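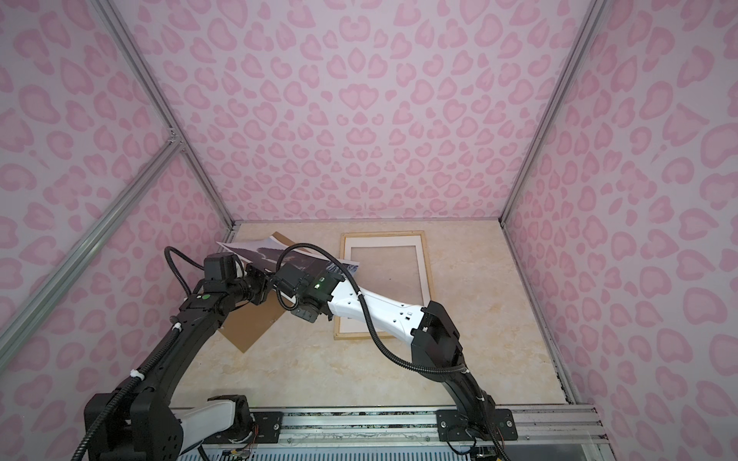 both arms on the print, backing board still underneath

Two arm cell, picture framing - grippers and print handling

rhun_g
OK so update on the garage build. Extrusion frame is done, both arms bolted to the front rail, panels on three sides. Task I picked is putting a print into a picture frame. Print, mat, glass, backing board. Sounds dumb, is hard.

Where I'm stuck: holding the print with both grippers. If the two arms are even slightly out of step the paper bows, and then it won't lay flat on the mat. Stock angular fingers on the left one. Been at it since January, mostly evenings. Any ideas before I print new fingers? Also open to comments on cable routing, it's corrugated conduit and zip ties right now.

kkramer
Nice. First thing, why the leopard print?? Second thing, soft pads on the fingers. Hard fingers on photo paper will crease the corners every time.

rhun_g
Panels are pink leopard because that's what I wanted in there. Pads, yeah, maybe. Creases aren't the main problem tho, it's the bow.

hefin_c
Disagree on pads. Soft pads let the sheet rotate in the grip and then your angle is off when you get to the frame. I'd keep them hard and fix the sync. What are you running for the controller? Are both arms on one clock or are they two seperate loops?

rhun_g
Two loops. One script starts both and hopes.

hefin_c
Well there you go.

kkramer
Sync won't save you if the paper has a curl to begin with. A print fresh off a roll bows no matter what the arms do. Pads plus a tiny bit of outward pull. I did sheet handling at Getance for a while and we always kept light tension on.

hefin_c
Tension with stock fingers and no force feedback = torn print. Seen it. Or it slips out one side and whips round.

kkramer
Light tension. LIGHT.

kudo_k
Could you skip the two handed hold? Suction cup on one arm, pick from the middle, set it down. Other arm just steadies the frame. Small pump, cheap.

rhun_g
Thought about suction. Kind of defeats the point, I want to do it with two hands because everything else on my list needs two hands (folding, bagging, that sort of thing). But might try it as a baseline.

kudo_k
Fair. Baseline is worth having though, then you know what time to beat. What are you at now?

rhun_g
40 tries logged, mostly misses. Usual fail is the right side lands first and the left side drags the mat with it. Haven't got a good time yet becuase I keep hitting stop.

gwion
He also left the backing board where the arms have to reach over it, I've told him. Move the board out to the side and give yourself room.

rhun_g
Gwion it's staying near the frame, it has to go in last anyway. If it's out by the wall the left arm is at full stretch and gets wobbly.

gwion
Then turn it square at least. Crooked start = crooked finish

hefin_c
Square it by pushing it against something. Bolt a little fence to the floor, L shaped, and both the board and the picture frame start from the same corner every run. Half your error is probably just where stuff starts.

rhun_g
No fence, sorry. I want it to cope with things being anywhere. Otherwise it's just a jig with extra steps.

hefin_c
A jig that works though. Get it going with the fence, take the fence away later.

kkramer
For once I'm with Hefin on that.

kudo_k
Re cable routing - zip ties are OK but leave more slack past the wrist. If the loop goes tight when the wrist rolls, it pulls on the gripper and you'd never spot it in the logs. Would also put covers on the boards down by the rail. One dropped screw in there and you're shopping.

rhun_g
Covers, yes, on the list. Slack I'll check tonight, the left one does arc out a fair bit already but I haven't tried a full roll with a print in hand.

Also is the glass going to mess with things? Clear glass on a beige floor, my depth readings around it are garbage.

kudo_k
Yep, glass does that. Go off the wood border and the white mat, ignore the middle. You know the size so just work it out from the corners.

hefin_c
What he said. And one clock for both arms. Please.

rhun_g
ok ok. Plan: one loop for both arms, then pads on ONE side only so I can see who's right. Fence if that fails. Printing the pads now, nearly 3 hours on this slow thing

kkramer
Pads on one side proves nothing!! Do both or don't bother

hefin_c
Do one side. Put it on the left and post the log.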